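The Yellow Lids

The fault came again in March, a little before ten in the evening, when Sachiko Murakami had already put on her coat.

She was the one who wrote down the faults at Plota. Number 388 was a dropped lid. Number 389 would be this one, and she did not yet know what to call it.

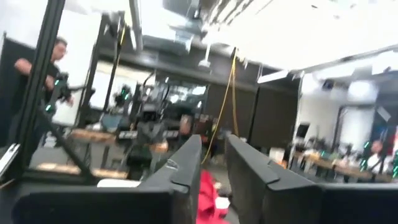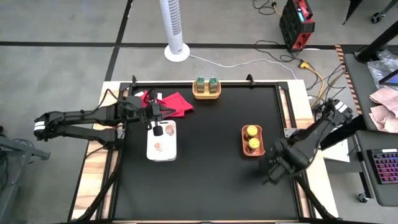
2. What the right arm did

"It stopped," said Rostyslav. "Then it closed. I did not ask it to close."

"How hard?"

He showed her the log. The limit for jars was 10 newtons. The line on the screen went up past it and stayed at 420 for as long as a person needs to take a breath.

"That is not possible," Sachiko said. "The motor cannot give so much."

"Then the number is wrong, or the motor is wrong. Which one do you prefer?"

She did not prefer either. Two months earlier, at Distden, a gripper had closed on the sleeve of Eugeniusz Grabowska while he was changing a jar. He lost only a button. He still kept his left hand in his pocket when he walked past the tables - she had noticed it, and had never spoken about it.

She telephoned Mechthild Rainer, who had written the force code and who was already in bed.

"Did you cut the power?" asked Mechthild.

"Rostyslav pressed the stop."

"The stop only holds the arm. It does not make it weak. Take the power away and keep your fingers outside until the light goes out."

Sachiko repeated this aloud. Rostyslav, who had been leaning over the jars with the yellow lids, stood up straight and took one step back.

3. The waiting

It took longer than she remembered. When the last light on the arm was dark, the gripper opened a little by its own weight and something fell out of it. Rostyslav picked it up with a pencil and a piece of paper, as if it were an insect.

It was a shirt button, brown, with four holes.

"Eugeniusz was not here today," he said.

"No," said Sachiko. She sat down, still in her coat, and wrote the number 389. After it she wrote the time, and then for a long while nothing.

900 reads · 10 comments · 42 shares

Recent stories
The Night Shift at Hamel
A Letter for Toshiko Ueda
Coltora in the Rain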